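So the trailer for Kultholm finally dropped, and I've watched it more times than I want to admit. I was sold the moment the ferry pulled away from the island and the music just stopped. No voiceover, no title card every three seconds, nobody whispering the plot at me! It's a folk horror movie set in September, which is the correct month for folk horror, and I will be there on opening night with the big popcorn.

What has me a little nervous is the running time. 164 minutes! I love a slow burn (I sat through all of Clodport twice and would happily go again), but that's a lot of fog and staring. Then again, the director's last one, Carrillo, felt long for the first half hour and then I forgot I had a phone.

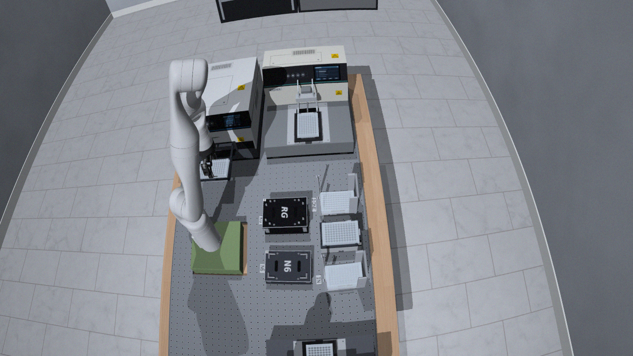
Robot arm and instruments at the lab bench, computer render

I also have to talk about the poster, which is gorgeous. Hand-painted, all mustard and dark blue, with the church tiny in one corner. Compare that to the one for Vomitz, where it's just five heads floating over an explosion. I know Vomitz is a gross-out comedy and was never going to hang in a museum, but come on, put in a little effort.

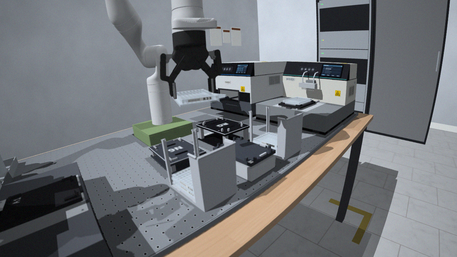
Microplate held in the gripper

My local theater is a 2-screen place with 553 seats between the two rooms, and they tend to get this kind of thing weeks after everybody else. The big multiplex off the highway has a 900-seat auditorium that will probably be showing Vomitz on a loop until Christmas. I might make the drive anyway if they give Kultholm even one late show, because waiting means dodging spoilers, and I'm terrible at dodging spoilers. I read the comments. I always read the comments.

Anyway, go watch the trailer with headphones on, and tell me if you also heard the bell at the very end!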